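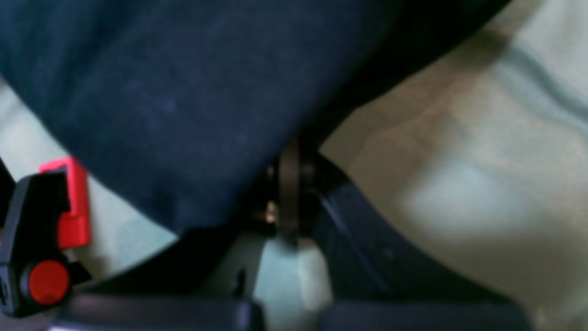 Dark navy fabric and a red latch, close up.

I'd been promising myself a night at the Kurel ever since it opened in June, and last week I finally got on the number 24 bus and went. If you don't know Stivar, the Kurel is at the harbour end of the old town, up a side street behind the fish market, and I walked past the door twice before I heard a saxophone and followed it in!

It's a soul and Motown bar, live bands every night it's open, and it used to be a shoe shop (the long mirror is still there, so you can watch yourself dance, for better or worse). They have seats for 115, though I'd guess a few more than that squeeze in for the late set. Entry is free before nine. After that it's two euros on the door, and you get a little ticket for the raffle, which I didn't win.

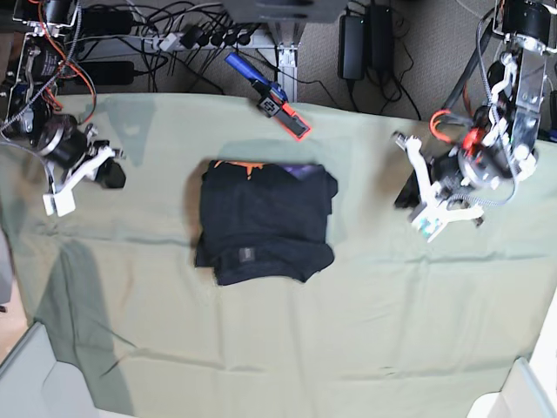
Black T-shirt, folded, with a bit of orange print showing.

The first band up were Zinance, a five-piece I'd only ever seen on a hotel terrace with the sound turned right down so as not to wake the families upstairs. What a difference a proper room makes. The singer did a run of Four Tops numbers with hardly a breath between them and by the third one the whole of the back wall was up and singing. My feet were hurting already and it wasn't even ten o'clock.

I had a nosey round in the break, as you do. The bar runs down the left, the stage is at the far end and there's a small yard out the back for anyone who wants to talk, or smoke, or just cool off. Drinks are what you'd pay anywhere else in the old town. The kitchen does toasties and chips until eleven and the cheese and ham one is a very serious piece of work, I had to ask for a fork.
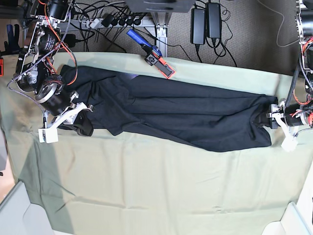
Then came Uniyal, who are more on the Northern Soul side of things, and that's when the talc came out and the tables got pushed back. I met a couple from Hull who have been coming to Stivar for 40 years and had dressed for it, wide trousers and all, and they put the rest of us to shame. I lasted four songs. They were still spinning when I went for my coat.

A couple of small grumbles while I'm here. The queue for the ladies is long, and the lights by the stage go straight in your eyes if you sit on the right-hand side, so get there early and grab a table on the left.

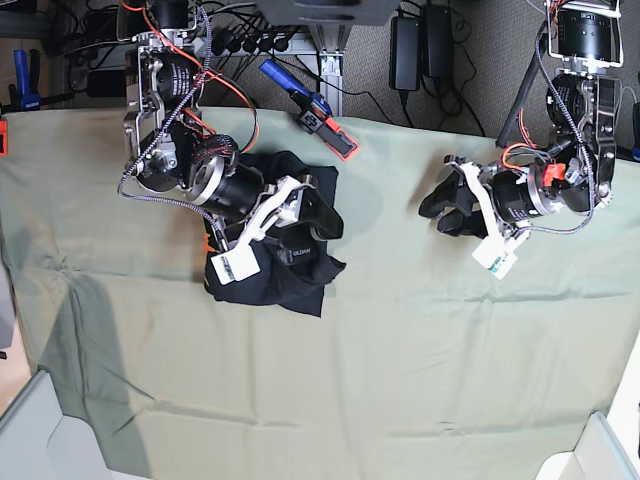 Two robot arms over the pale green cloth, and a crumpled black garment.

Zinance are back at the Kurel through the winter, and Uniyal play again over New Year. Take cash for the door, wear flat shoes, and remember the last bus goes at ten past one. I missed mine and walked home along the front with a bag of chips.

Contact us | © 2022 Stivar After Dark | Back to top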